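Every few months a "capsule wardrobe" post goes around promising you'll save a fortune by owning 33 things. I'd like to see one receipt.

Latest one is from Skirkalus, a clothing subscription. 80 dollars a month to be told to buy less. Read that again.

Their big number is that the average closet holds 573 dollars of stuff never worn. Average of who? I wrote and asked. Got a discount code back.

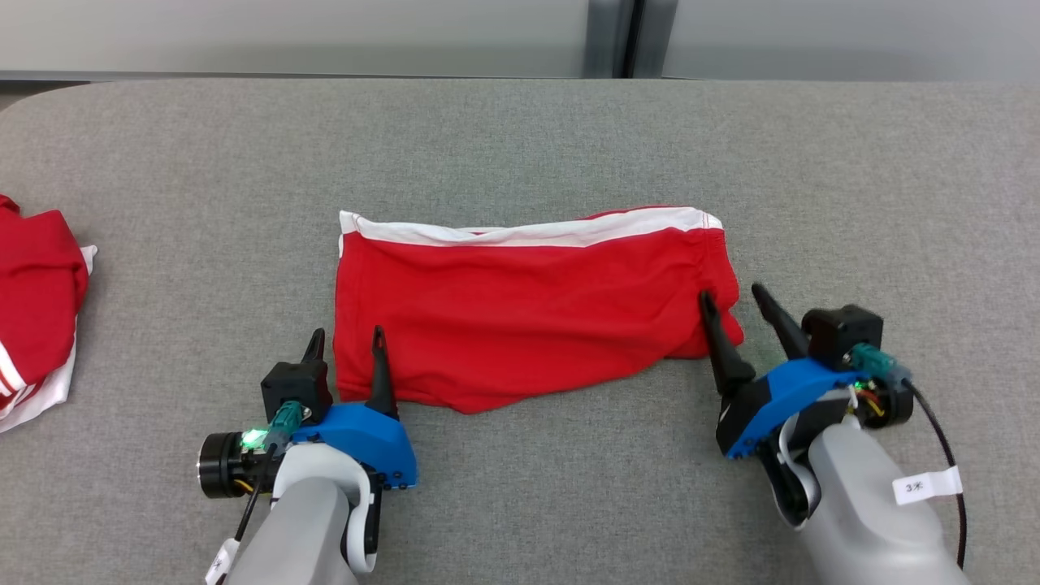
Red, white trim, a bit wrinkled. Would not make the capsule.

The approved list is all beige. Two blazers, a trench, "elevated" loafers. Where do these people mow the lawn?

Canan Taşdemir tried it from November on and wrote it up, and hers is the only account I half believe. She bought 200 dollars of new basics in the first week – to own fewer clothes – and said so.

I'm fine with owning less. I gave away a bag of sweaters last month and don't miss them. Didn't need an app.

Also "cost per wear" only works if you guess how often you'll wear it. Everyone guesses high. I've got a linen suit that proves it.

If anyone has kept real numbers for a full year, before and after, send them. I'll read them all.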